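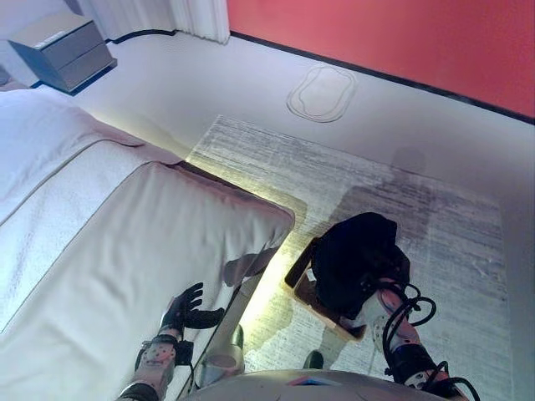
### 4.2 Layered bedding as a put-down surface

Laundry in a bedroom is seldom put down on bare furniture. In the household diaries collected for the Nakstead survey, the bed was the most common first surface for clean clothes, ahead of chairs and the tops of dressers. The diaries covered 237 bedrooms over one winter, beginning in November, and recorded 2482 separate put-down events. An event was counted when at least one garment was left on a surface with no further folding or hanging during the same visit to the room.

We divide a made bed into three zones. The head zone holds the pillows and any cushions. The middle zone is the exposed duvet or blanket. The foot zone is the part covered by a throw or runner, or, where neither is used, the last third of the mattress. Salinas and Ventura used a two-zone scheme in their earlier work, with the pillows on one side and everything else on the other. That scheme could not separate garments on a throw from garments on a duvet, and the two cases differ in how the clothes are later found and picked up. A throw is usually flat and fairly taut. A duvet gives under a light load, and a small item such as a sock can end up in a fold and be missed when the bed is cleared.
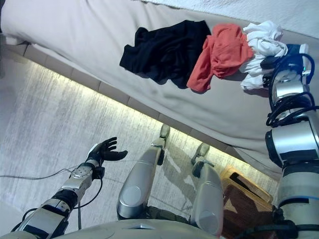

Color contrast between a garment and the cover beneath it was coded on a four-step scale, from none to strong. Coding was done garment by garment, and a group was never given a single score. In a mixed group such as one black, one orange-red and one white item set out in a row on a beige cover, the first two score strong and the third scores weak. The weak score is lowered by one step where white bedding lies next to the white item, as the outline of the garment and the edge of the blanket are then easy to confuse. Thoroddsen, who coded the full set a second time, disagreed with the first coder mainly on pale garments of this kind. Black and navy were merged into one class, "dark," after the pilot showed that the two could not be told apart reliably under warm lamps.

Spacing was treated as a separate variable. Garments were called "grouped" when they touched or overlapped and "spread" when bare cover was visible between all of them. Crumpled garments have no fixed outline, so overlap was judged at the outermost fold. Neither variable takes account of garment type, which was often impossible to name from a bunched item. The coding sheet therefore asks only for color, spacing, zone and state (folded, crumpled or hanging over an edge).
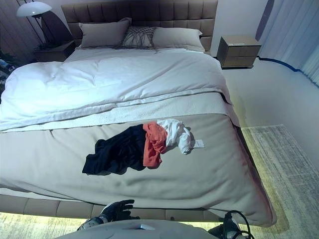 **Figure 4.** Group of three garments in the foot zone: dark, orange-red and white, on a beige-gray throw. Head zone with two plain pillows and a central cushion.

The arrangement in Figure 4 is coded foot zone, grouped, crumpled. The small white tag beside the white garment is coded as a loose item and is not added to the garment total. Loose items were rare in the diaries and were left out of the spacing measure. They are kept in the record for completeness - a tag or a receipt on a pale cover is easily carried off with the next armful of washing.

Texture of the cover was rated by touch on a swatch set prepared by Espinoza, with 16 fabrics running from smooth sheeting to terry. Nubby covers held light garments in place when the edge of the cover was pulled; smooth covers let them slide. The swatch ratings apply to fabric against fabric only. Contact surfaces with a raised pattern, such as the one in Figure 5, fall outside the scale and were not rated.
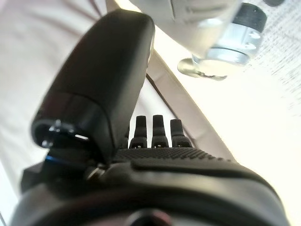
**Figure 5.** Dotted grip texture on the palm of a black robotic hand, below three upright fingertips; thumb at left.

Zone and cover texture were correlated in the diary set, as throws tended to be smoother than the blankets above them. The two are entered together in the model in Section 4.3. Contrast is entered alone.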